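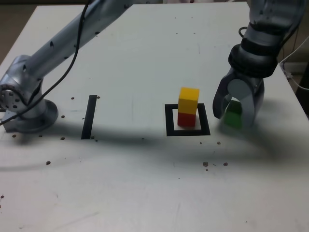

Fig. 4. White tabletop with light scuffs.

4. Cleaning and oiling your Tollmont table

1. Clear the top and brush away any crumbs – a soft hand brush is perfect.
2. Stir 20 ml of Naltero soap into a bowl of warm water and wipe the top gently, wringing your cloth out well first.
3. Dry with a clean towel, then take your time rubbing a little Plarkar oil into the wooden legs.
4. Let the legs rest for 24 hours before you move the table.

Note: Small scuffs often fade after a second wipe.

Caution: Never use scouring powder on the white top.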